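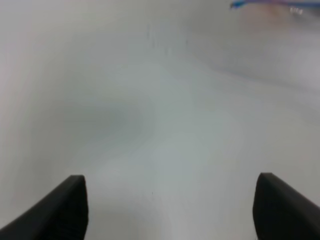 Two black gripper fingers with flat tips, over a pale surface

Part load (moving)

A part load is a household move in which the goods fill less than a full truck and share the space with goods belonging to other customers. The customer pays for the floor length or volume used, and the carrier sets the route and the order of delivery. Part loads are common in long moves, where a truck hired for one small home would travel mostly empty.

Measurement

Volume is worked out from an item list or a home visit. Each piece is given a set volume that includes its wrapping, and the total is rounded up to the next whole unit. Most carriers set a minimum charge. The Hindberg table, used by several carriers in the Balesby area, sets the minimum at 2 cubic meters and counts any piece that cannot be stacked as taking the full height of the truck.

Loading

Goods are loaded in reverse order of delivery. Each customer's lot is kept behind a partition or a strapped row of blankets, and every piece carries a lot number. Heavy pieces stand on the floor against the side walls, and boxes are stacked between them. A lot may be moved to a second truck at a depot, in which case the item list is checked again and signed by both crews.

Delivery window

Part loads are sold with a delivery window in place of a fixed day. Windows of four to nine days are usual. Aswood, a carrier with depots at both ends of its main route, shortened its window to four days by holding lots in storage until a truck was almost full. Windows tend to be longer in February, when fewer homes change hands.

Liability

The carrier is normally liable from pickup to delivery, including time in the depot. Boxes packed by the customer are often covered only for loss of the whole box. Claims for visible damage are noted on the delivery sheet.

See also
Full load
Return load
Shared container

Sources
Huttunen, Lempi. Shared Loads in Household Moving. Räsänen.

Last edited Nov 23, 2023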